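机器人操作实践课 讲义四:手持夹爪与柔性物体
课程网页版,2020年3月13日更新

上回下课有同学问我,为什么前面抓了那么久的积木和杯子,到这一讲突然要去抓毛巾。我的回答是:积木太乖了!你夹住它一个角,整块就跟着走,形状不变,重心也好算。毛巾可不听这一套,你夹住一个角,剩下的部分爱往哪儿垂就往哪儿垂,下一次看到它,轮廓已经完全是另一个样子。所以这一讲的重点就是柔性物体,作业也围着它转,请大家把讲义读完再动手。

一、先复习一点夹爪

我们用的手持夹爪是平行开合的,两根手指靠一组连杆带动,你手上捏多少,指尖就合多少。连杆的好处是手指在开合过程中基本保持平行,夹薄东西的时候两面受力比较均匀。坏处嘛,销轴多,间隙也就多,用久了指尖会有一点点晃。每次开始之前请先空捏几下,感觉发涩或者晃得厉害就来找我换,别硬撑着录完(去年12月那一批数据就是这么废掉一半的,我到现在想起来还心疼)。

指尖内侧的垫片不要用手去抠,也不要沾水。垫片脏了摩擦系数就变了,同一块布,昨天夹得住今天夹不住,你会以为是自己的动作有问题,查半天查不出来。

二、布料为什么难

刚性物体的位姿用六个数就能写清楚,三个平移三个旋转。一条毛巾呢?理论上自由度是无穷多的,我们只能用近似。课上推过的网格模型,把布离散成质点和弹簧,节点一多,算起来就很慢。Siwan Samuel 在讨论课上提的办法我很喜欢:不去估计整块布的状态,只找“值得夹的地方”,也就是角、边和隆起的褶皱。这次作业的标注就按她这个思路来,标注表格里的三个类别也是她整理的。

夹褶皱和夹边缘,手法不一样。夹褶皱的时候夹爪从上往下,手指跨在褶皱两侧,合拢以后再提。夹边缘则要让一根手指贴着床面或桌面滑进去,这个动作新手很容易戳到底下的垫子,慢一点,真的慢一点。

三、在家里录,不在实验台上录

实验台铺的是纯色台布,光线也固定,在那上面训练出来的模型,换个房间就发懵。所以本组作业统一在自己家或宿舍完成,床、沙发、餐桌都可以。背景不用收拾,花床单也好,格子被子也好,平时什么样就什么样。有一点请注意,如果毛巾底下的织物本身也是软的,合拢的时候很容易连下面那层一起夹起来。这种情况录到了不要删,在表格里记成“双层”就行,它对我们很有用。
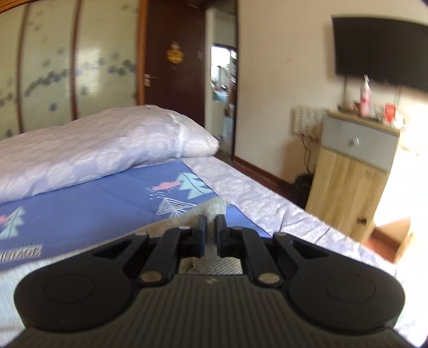 图1 夹爪朝向床上揉皱的米色毛巾,两指竖直,中间留有窄缝。

接近阶段请大家重点体会方向。手腕先定好朝向,再往前送,不要一边送一边拧。送到位之前手指先张开到比目标略宽,太宽了会把旁边的布也扫进来,太窄又会顶在褶皱上把它推平。我自己录的时候也经常推平,推平了就退回来重新来一遍,不丢人。

四、作业要求

每两人一组,器材在 Trutetti 柜子里领,领的时候登记编号。每组提交4段完整操作:两段夹褶皱,一段夹边缘,一段自选(可以叠,可以挂,也可以放进盆里)。每段从夹爪离开身体开始,到毛巾放下为止,中途不要暂停拼接。同一段里只用一条毛巾。

文件传到课程服务器的 Lodumow 目录,按组号建文件夹。全班目前已经收到1511段刚性物体的操作,柔性物体这边我希望能凑到700段,所以有余力的组欢迎多交,多交的算平时分!

光线太暗的时候开灯,窗边逆光就换个方向站。录之前看一眼有没有拍到家人或者信件地址之类的东西,有的话先挪开。

五、下一讲预告

下一讲讲触觉反馈,会用到 Stadmont 的那套练习题,请提前把第2题做了,第一题可以跳过。推导里关于库仑摩擦的那一步很多人往年都卡住,卡住了就把草稿纸带来,我们课上一起看。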